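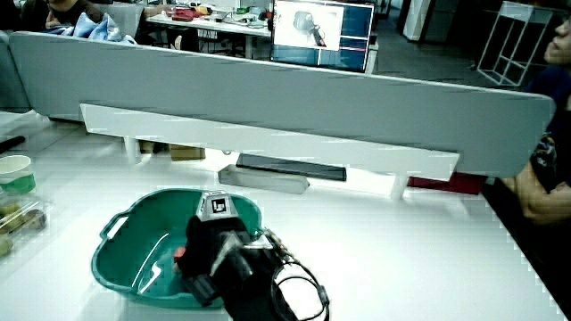
Why Do Some Things Float?

Drop a pebble into a pond and it goes straight to the bottom. Drop a twig in and it stays on top. A ship made of steel can weigh far more than any pebble, and it still crosses the sea. To see why, you need to know what water does when something is put in it.

Water pushes back

When you get into a bath, the water level goes up. Your body has taken up space where water used to be, and that water has to go somewhere. We say the water has been displaced.

The water around you also pushes on you from all sides, and it pushes hardest from underneath. This upward push is called upthrust. You can feel it if you try to hold a beach ball under the surface at the swimming pool.

The size of the upthrust is equal to the weight of the water that has been displaced. If an object displaces water weighing 200 grams, the water pushes up with enough force to hold up 200 grams. A toy that weighs 243 grams would sink if that was all the water it could push aside.

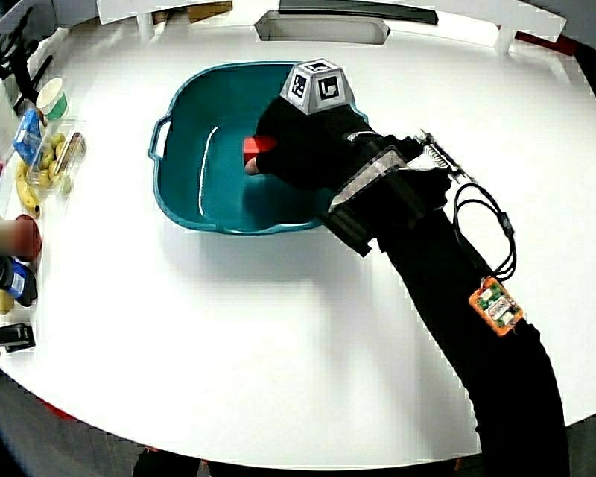

Heavy for its size

People often say that heavy things sink and light things float. This is not quite right. A large log may weigh 500 kilograms and float down a river, while a small coin sinks at once.

What matters is how heavy something is for its size. This is called density. Stone and most metals are denser than water, so they sink. Cork, candle wax and most kinds of wood are less dense than water, so they float.

How ships stay up

A solid lump of steel sinks. If the same steel is shaped into a hull, it takes up much more room, and most of that room is filled with air. The ferry Pelon, which carries cars and passengers out of Humville harbour, is built this way. As cars drive on, the ferry sits a little lower and displaces more water — so the upthrust grows to match the extra load.

Every ship has a limit. Lines painted on the side of a cargo ship show how low it may safely sit. Those lines must not go under when the ship is loaded.
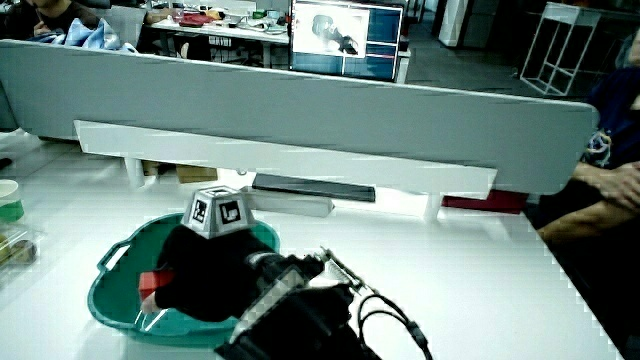

Is it easier to float in the sea than in a swimming pool?

It is a little easier in the sea. Salt water is denser than fresh water, so the same amount of it weighs more and gives a bigger upward push. In very salty lakes, people can lie on their backs without swimming at all.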